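Elastic Recovery in Children's Clothing After Repeated Home Washing

Project report, Textiles and Clothing Studies, second year

1. Background

Parents often say that the waist or cuffs of a child's garment wear out before the fabric does. Our group wanted to find out how quickly this happens with ordinary home laundry. We looked at gathered elastic, the kind that is sewn into a casing or stitched straight onto the cloth so that the fabric bunches up when the elastic relaxes. It is common in baby and toddler clothes because it is cheap to sew and fits a range of sizes.

The work was done in the textile lab and in the laundry room of the Gerness building during the spring term. It builds on an earlier class exercise in which we measured new elastic only.

2. Materials

We collected used and unused garments from two sources. The unused ones came from Trirkberg, a local maker that gave us end-of-line stock. The used ones came from the Jelovis secondhand store, where we paid by weight. In total we had 19 garments with gathered elastic at the waist, leg or sleeve. Four different fabrics were represented: plain cotton, cotton jersey, a cotton and polyester blend, and one brushed cotton.

Each garment was given a number on a cotton tag. Care labels were copied into the log before the first wash. On three of the secondhand garments the label had been cut out, and we washed these with the rest.

3. Method

The garments were washed at 40 degrees with an unscented powder and dried flat on a rack. We did 15 wash cycles. After every third cycle we measured the relaxed length of the elastic section, pulled it to one and a half times its starting length, held it there for one minute, and let it rest for five minutes before measuring again. The difference between the two relaxed lengths was recorded as the loss of recovery.

The same two people did all the pulling. In the first week we used a hand-held spring scale, but the readings varied too much and we changed to a clamp and ruler. The readings from that week were left out.

We also looked at the stitching. Gathered seams were checked for broken threads, for pleats that had slipped to one side, and for twisting of the elastic inside the casing.

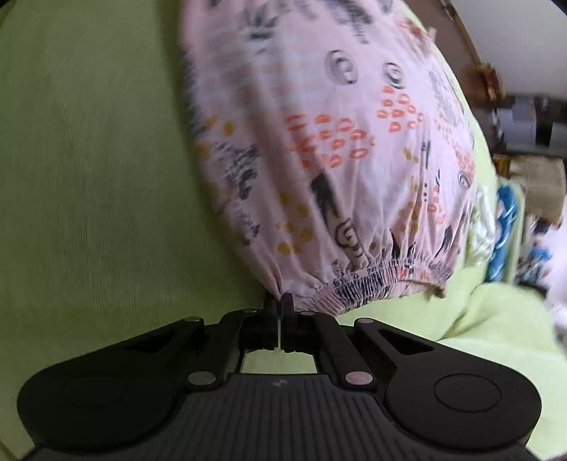 Figure 1. Printed garment with gathered elastic edge.

4. Results

Unused garments lost very little recovery up to the sixth cycle. After that the loss went up slowly in all fabrics. The secondhand garments started from a worse position, and most of them changed less during our test. We think the greater part of their stretch had been lost before we bought them, but we have no record of how often they were washed.

Elastic sewn straight onto the cloth did worse than elastic in a casing. Needle holes seem to be part of the reason. On two garments we unpicked the seam at the end of the test and found broken rubber strands along the stitch line. Twisting happened only in the wide casings.

Fabric type mattered less than we expected. The brushed cotton shrank in length, which made its elastic look tighter than it was, so we reported that garment separately.

5. Problems

The dryer rack was moved on a Wednesday and part of the load was left folded overnight. We washed those pieces again and counted it as one cycle. Room humidity was not controlled. The group of unused garments was also small, and all of it came from one maker, so the results should not be applied to other brands.

6. Further work

We would like to repeat the test with tumble drying, which the Yurchenko lab handout lists as a main cause of heat damage to rubber thread. A longer test with at least 70 garments would allow a proper comparison between fabrics. The log sheets and the measuring form are stored with the course materials under project number 2419.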